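换岗之后的流水账

好久没更新了,翻了一下,上一篇还停在一月份,那会儿我还在抱怨包装线上的胶带枪。后来事情一件接一件,先是Ondow在Štefanec那边的仓库上了机械臂,然后是分组、培训、换岗,等我缓过来,自己已经不在线上站着了。

现在的活儿说出来我妈都不太信:手里握个夹爪,把零食从纸箱里夹起来,再放回去,换个角度,再夹。一包一包来,夹歪了也得录。
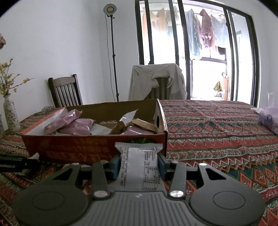
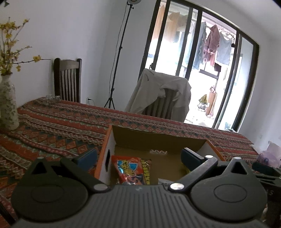
Dušan Tichý 在上一篇底下留言,问我这么干下去算不算是在亲手教机器顶掉自己,还说他要是我,就故意夹得难看一点。

这条留言我看了好几天没回,想着干脆写一篇吧,反正评论框里也写不下。

先说说仓库那边原来是什么样。我们那条线是配零食礼盒的,单子下来,屏幕上跳出品名,人从料箱里抓,抓够了扫码,推走,下一个。全线14个工位,旺季的时候两班倒,我站靠近冷风口的那个,冬天要在工服里面多套一件毛衣。活儿不难,难的是快。班长要求的数字是每人一小时70盒,新来的头一个月基本都够不着,够着了以后手腕就开始疼。我右手大拇指根那块到现在下雨天还不舒服,打字都有感觉。

抓零食这件事,没干过的人会觉得谁都会。确实谁都会,三岁小孩都会,可你让机器来就麻烦了。袋子是鼓的,里面有气,捏哪儿都会变形;反光,一转角度颜色全变;有的袋子两头封口是硬的,中间软;还有那种细长条的能量棒,贴着箱子边躺着,人用指甲一挑就起来了,机械臂在那儿蹭半天,把箱子都蹭跑了。Pluvby刚装上的头两个礼拜,我们下班都不急着走,围在护栏外面看它蹭箱子,边看边喊“左边左边”,跟看球似的。

装之前可没这么轻松。消息是先从Gresano传过来的,那边比我们早上半年,传话的人说线上砍掉一半。我们更衣室里那阵子说什么的都有,有人已经开始投简历,有人说早就该上了,谁愿意一辈子抓薯片。我属于不吭声的那种,回家以后自己算了一晚上账,房租多少,能撑几个月,越算越睡不着。

后来开会,讲的人放了幻灯片,说了很多“人机协作”,我坐在后排,只想听一句话:到底留几个人。会上没讲。过了几天名单才贴出来,贴在饮水机旁边那块板子上(那块板子平时贴的是团购水果)。留线的、转质检的、转数据采集的,还有一栏叫“另行协商”。我在数据采集那一栏。旁边工位的大姐在“另行协商”,她看完名单就去接水了,水接满了溢出来她也没松手,我帮她把龙头关了。她后来拿了补偿走的,现在在她妹妹店里帮忙,前两天还给我发了新品照片,问我要不要来一箱。

所以你要问我自动化好不好,我真没法给一个干脆的答案,得看你问的是名单上哪一栏的人。

说回现在的活儿。数据采集这个词听着挺高级,第一天培训我还穿了件衬衫去。结果发下来一个夹爪,手持的,两根指头,捏柄它就合,松手它就开。教我们的人说,你们平时怎么抓就怎么抓,越自然越好。我心想那还用学?一上手傻眼了。人手五根指头,抓的时候好多小动作自己都不知道,比如先用小指把旁边那包拨开,比如指腹先碰一下试试软硬。换成两根指头,这些全没了,我像突然戴了一副拳击手套。第一天下来,我录的里头有一大半被退回来,理由栏写着“犹豫”。犹豫!我活了这么多年头一回因为犹豫被扣分。

慢慢地就摸出点门道来了。夹鼓的袋子要夹封口往下一点点,夹中间它会从指缝里挤出去。躺平的要先把夹爪张大,从两侧下去,别从上面戳。夹起来以后停半拍再移动,别一夹住就甩。还有,箱子不能老放同一个位置,今天靠左明天靠右,斜着放,零食也要打乱,不能摆得像货架。刚开始我老忍不住给人家码整齐,包装线上练出来的毛病,改了好久。

我们的任务是按天算的,一天200条,一条就是完整的一次夹起和放下。听着比一小时70盒舒服多了吧?身体上是舒服多了,坐站随意,没有冷风口,背景里也没有传送带那个嗡嗡声。但是脑子累,这个我没想到。以前在线上,手动着,脑子可以飘走,我能一边抓一边想晚上吃什么,想我家那只猫,甚至把一整部电视剧在脑子里重放一遍。现在不行,你一飘,动作就乱,录出来的东西自己都看不下去。下班以后我有时候会坐着发呆,什么都不想干,像考完试。

还有一个变化是说话少了。线上吵归吵,左右都是人,谁家孩子考试没考好,谁昨天跟老公吵架,一个上午能听全。做采集分散开来,在餐桌边上、厨房台面上、会议室里,哪儿都行,要的就是地方不一样。经常一整个下午就我和一箱零食。群里倒是还热闹,大家发自己的退回理由,有个同事被写过“物品飞出”,我们笑了一个礼拜。

对了,零食这事要交代一下。总有朋友问我录完能不能吃。规定是不能吃,要反复用的,夹来夹去包装都皱了,有的口子都磨开了,看着也没胃口。我以前特别爱吃虾条,现在在超市看到,第一反应是这个封口好不好夹。职业病就是这么来的。

好,Dušan的问题。

我的第一反应是有点不高兴,好像我是个叛徒。想了几天又觉得人家问得挺正常,我自己半夜也想过。Pluvby现在在仓库里夹软袋,比刚装的时候利索多了,里面有没有我录的那些条,我不清楚,也没人跟我们说得那么细。但我去仓库交设备的时候在护栏外面看过一次,它夹起一包,停了半拍,才往外移。我当时鸡皮疙瘩就起来了。那半拍是我的习惯啊!(也可能别人也停,或者程序本来就让它停,我知道,我就是忍不住这么想。)

那一刻的感觉很难讲,有点得意,又有点发毛,像听见别人家小孩用你的口头禅。

至于故意夹得难看,试过的人不是没有,退回来就是了,退多了扣绩效,最后还是自己吃亏。而且吧,我下不去手。抓了好几年的东西,让我装作不会抓,比让我加班还难受。你可以说我傻。

线上留下来的人现在过得怎么样?我问过。工位减了,人在机械臂后面做补漏,它夹不起来的推到人这边,人来夹。好处是重复的少了,手腕确实轻松;坏处是推过来的全是难的,压扁的,黏在一起的,卡在角落里的,一整天没有一包省心的。以前难的容易的混着来,容易的那几包就当喘气了,现在喘气的那几包归机器了。这句话是我以前的搭档在电话里讲的,我听完觉得比开会那几十页幻灯片讲得明白。

还有计数。以前屏幕上显示的是你这个工位的数,现在显示的是整条线的,高峰的时候一小时近350盒,闪闪发亮的大字。可里头多少是人干的,多少是臂干的,看不出来。年底评奖金按什么评,大家都在问,组长说还在研究。研究就研究吧,反正我每次回去都替他们问一嘴。

如果让我提意见(没人让我提,我在自己博客上提总可以吧),头一件就是名单别贴饮水机旁边。一个一个叫进去讲,哪怕只讲五分钟,跟让人端着杯子自己找名字,差得太多了。再有,上机器之前让线上的人先去看看,真的去摸一摸,问一问。装的时候料箱的高度调错了,补漏的人弯了一个多月的腰,后来有人拿空箱子垫起来才好一点,这种事问一下站在那儿的人,一分钟就能说清楚。

采集这边我也有想要的。我想知道我录的东西用到哪儿去了,不用多,一个月给我们看一次就行,好的坏的都看看。现在就是录完传上去,过两天收到通过或者退回,像往井里扔石子。还有这个岗位能干多久,合同上写到明年,明年以后呢,问了两次,两次的回答都是“看项目情况”。我现在已经不像当初那样整晚算账了,不过那张算账的纸我还留着,夹在抽屉里的说明书中间。

我自己的打算是先干着,晚上在学一点数据标注和质检那边的东西,课是网上找的,讲得很慢,正好适合我这种下了班脑子糊成一团的人。质检那栏有个同事说明年可能要添人,让我把退回理由那套标准先吃透,说里面一半的判断都是从那儿来的。“犹豫”到底怎么定义,我打算下周好好问问她,我到现在都觉得那天冤枉。

Dušan,你看完要是还想骂我,评论区见。另外你上次推荐的护腕我买了,尺码偏小,建议大家买大一号。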